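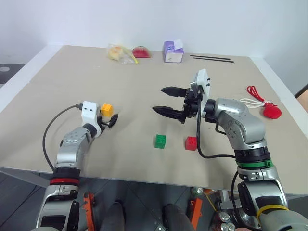

Is it worth paying to list the backlist with a second ebook distributor?

On the numbers we have so far, I would hold off. Zestix has sold 16 copies across the whole Fornville Shorts series since we signed up, and the setup fee alone has not been earned back.

Progress report on the Fornville Shorts grant
To: Lev Boiko
From: Fredy Usuga
10/23/20

Lev, you asked for the plain version, so I will start with the part you won't like. The grant was meant to get our out-of-print novellas back on sale as ebooks and to find out whether selling in more than one store brings in new readers. The first half is going fine. The second half is where I have doubts, and they have grown since my last report.

What is finished

All the titles in the first batch have been scanned, proofread and converted. The proofreading took longer than planned. The scanning software kept turning "rn" into "m", so one of our heroines spent three chapters "toming the page" before anyone caught it. Corrected files are up in both stores. The second batch is scanned but has only had one read, and I don't want to put it on sale until it has had another.

We also redid the covers. The old ones looked good on paper and were unreadable at thumbnail size. The designer at Stereton wanted to keep the small italic title on the Rengifo novellas. I asked her to shrink it to the size of a stamp and read it back to me, and the new lettering went in the next morning.

Sales

The main store has sold 293 copies. You have the Zestix number above. Their sales rep describes this as "early traction." I describe it as 16 copies, and I can't rule out that a few were bought by the authors' relatives, as the report doesn't tell us who buys what.

The rep also says that sales pick up once a series has reviews. That may be so. I asked for figures from another small press on their list and was sent a brochure.

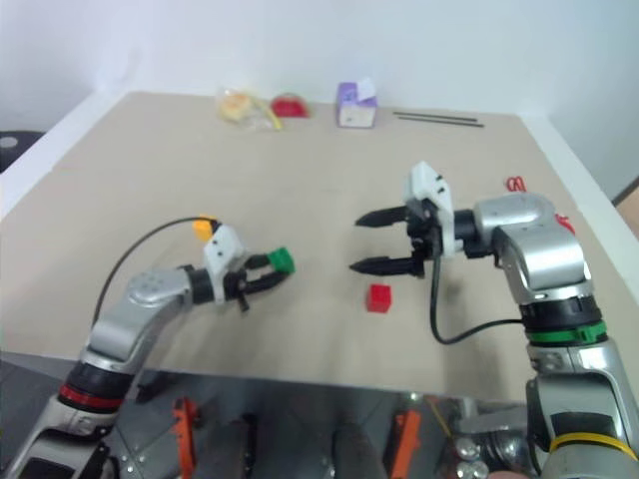

There is also the matter of time. Every correction has to be uploaded twice, and the two dashboards want the same information in different forms. One takes the series number in its own box, the other wants it typed into the subtitle. Zestix rejected two of our files for a missing contents page that was there when I opened them at my desk. They went through on the second try with no changes made, and support has not explained why.

The newsletter

I was against the newsletter swap and I am still not sold on it, but I will report what happened. We ran two mailings with another publisher's list. Sales in the main store went up in the days after the first one and didn't move after the second. The first also went out in the same week we dropped the price, so I wouldn't credit the mailing with much. If we do it again I would like the price left alone so we can tell one thing from the other.

Money

We are under budget on conversion and over on proofreading, and the two nearly cancel out. The advertising line has not been touched. I know the original plan had us spending it this fall - I would sooner wait until the second batch is up, when a reader who likes one book has more to buy next.

What I need from you

Please decide whether we renew with Zestix. The contract rolls over in December unless we give written notice, and the notice has to come from you as the grant holder. If you want to give it one more season, I'd ask that we put up only the Rengifo novellas there and leave the rest where they are. I'd also like your okay to move part of the advertising money to proofreading for the second batch. The invoices and both sales reports are in the shared folder, under the grant number.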